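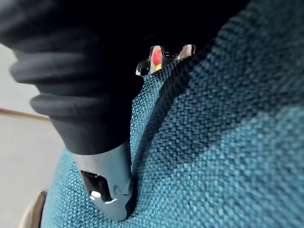 About Dremoseo

Dremoseo is a testing laboratory for upholstery and furnishing textiles. We measure abrasion resistance, seam slippage, pilling, colorfastness and dimensional change, and we issue written reports to mills, furniture makers and contract buyers. We do not manufacture, sell or broker fabric.

Background

The laboratory was set up by Abenezer Tufa, who had spent 14 years in quality control at the Brida mill. At that time most small mills in the area sent samples out of state and waited several weeks for results. The first bench held one abrasion tester, a balance and a secondhand light cabinet. The work now occupies 3 rooms: conditioning, mechanical testing, and color. The conditioning room is kept at constant temperature and humidity, and samples stay there overnight before any mechanical test begins.

What we test

Woven upholstery makes up most of the workload. Flat weaves, velvets, chenilles and coated fabrics are also accepted. Knits are accepted for pilling and stretch recovery only. Leather is referred to Wragg, with whom we share a courier.

Each job is logged under a single number that follows it from receipt to report. The log reached 402 jobs in its last full year, covering 628 individual fabrics. One job may include several colorways of the same construction, and these are tested separately for color and together for strength unless the client asks otherwise.

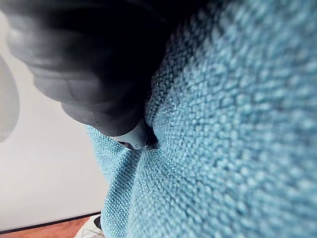

Abrasion results depend heavily on yarn type and on how the yarn sits in the cloth. A smooth, tightly set fabric wears evenly and the end point is easy to call. A nubby weave with small raised loops, like the light blue one shown, takes the wear on the tops of the loops first, and the ground threads may be untouched when the surface already looks poor. For constructions of this kind we report two figures, one for the first visible change in appearance and one for the first broken thread. Buyers who compare fabrics on a single figure should ask which of the two they have been given.

Reports

A standard report lists the sample as received, the conditioning time, the method, the number of specimens, each individual result and the mean. Tested specimens are mounted and returned with the report. Untested remnants are kept until the end of the following August and then discarded. Results apply to the sample submitted and are not a certification of later production.

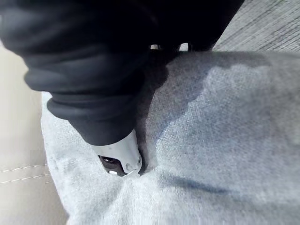 Staff and supervision

Abenezer Tufa signs all reports. Color assessments are made by two observers working separately, and a third reading is taken if they differ by more than half a grade. Instruments are calibrated on a fixed schedule, and the records may be inspected by clients on request.

Submitting samples

Send one full-width yard per fabric, cut at least a yard from the end of the roll, with the warp direction marked. Roll the sample; folded samples have to be rested longer before testing. Enclose the Salletti form, completed in ink, with fiber content and intended use. Rush work is accepted for abrasion and seam slippage only.

Page last revised November 25, 2001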